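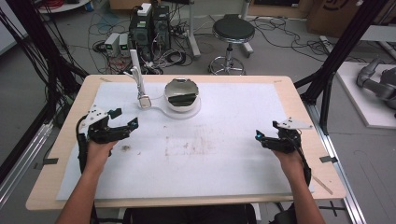

*White paper over the tabletop, smudges and all.*

## Covering a work table: what I'd skip

Every tips page says to put down paper before a messy job. Fine, but I have doubts about most of what comes after that.

- **Waxed paper under glue.** Glenys Mudgway swears by it. I tried it in September and it slid every time I leaned on it. Plain paper, taped at the corners, stays put.
- **Newspaper.** Free, sure. The ink also came off on a damp lampshade of mine, and I'm still annoyed.
- **"Reusable" silicone mats.** The Storlow one cost me 94 dollars. A roll of white paper was 11. You do the math.
- **Vinegar for every stain.** It helps with hard water marks. On dried wood glue it mostly makes the room smell like pickles. Try a plastic scraper first, held nearly flat.
- **Rubbing salt into water rings.** I've heard this for years and have yet to see it work on my own table.

Change the sheet when a wet spot soaks through, and lift the old one to check the wood. Masking tape left on overnight can pull finish, so peel it the same day.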